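Chapter 3
Who Gets the Job? Fairness, Quotas and the Modern Workplace

Almost everyone who has ever applied for a job has a story about one they didn't get. You probably have one yourself, or you will before long, and if you tell it to a friend over coffee you'll find that it very quickly stops being a story about a job and becomes a story about fairness. Was the other person better? Did they know somebody? Did it matter where they grew up, or how they spoke, or what they looked like? These are old questions, and this chapter won't settle them, but I hope it will leave you a little more comfortable living with them (and a good deal better at arguing about them!).

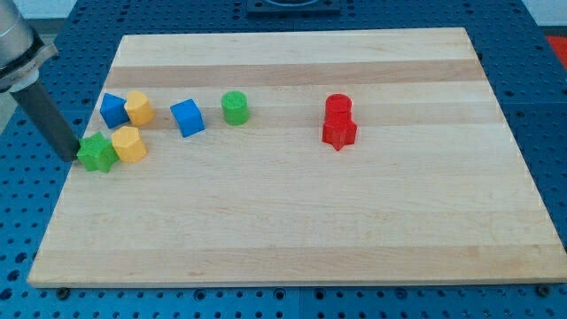

Chapter text last changed 6 May 2022

We begin with a town. Umoston is a mid-sized place with one large employer, a packaging firm called Flostero, and for as long as most people there can remember, a job at Flostero meant a house, a car and a decent pension. When the firm opened its second plant at Letau, it had 165 positions to fill, and it announced in February that it would set targets for how many of the supervisors would be women. Nothing in the announcement was binding. Even so, the letters page of the local paper was full of it for weeks, and the people writing in did not divide up the way you might guess. Some of the strongest objections came from women already working at the first plant, who worried that their own promotions would now be looked at sideways.

Keep that in mind as you read, and try to hold off on choosing a side until you have heard a few of them. Supporters of the targets said that an employer who hires through friends and cousins already has a quota of sorts, only an unwritten one. Opponents answered that a person should be judged one at a time, and that correcting an old unfairness with a new one leaves somebody paying a bill they never ran up. 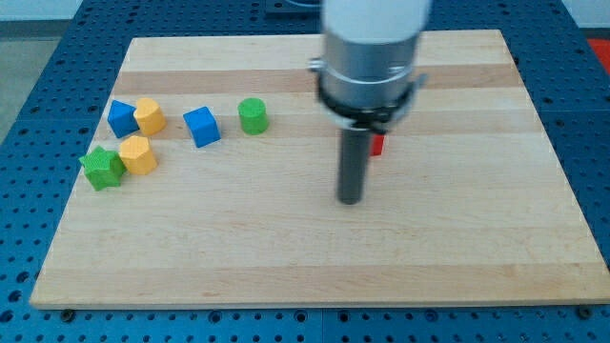 Sikder replied that both camps were talking as if the best candidate were sitting there with a label on, when in most hiring there are several people who could do the work perfectly well, and the choice between them comes down to habit. If that is so, Sikder went on, then we ought to be arguing about the habits.

It's a helpful remark, though I should warn you that it doesn't get us out of the woods. A habit can be sensible. A manager who prefers people with plant experience may have a very good reason for it, and may also, without meaning to, be shutting out nearly everyone who was turned away from plant work in the past. We'll spend a good part of section 2 on just this kind of rule, the kind that sounds the same for all and lands differently on different people.

Before you go on, take a sheet of paper and write down, in 100 words or so, what you think Flostero owed to the people who applied at Letau. Put it somewhere safe. You'll be asked to come back to it at the end of the chapter, and it's quite all right if you find you still agree with every word.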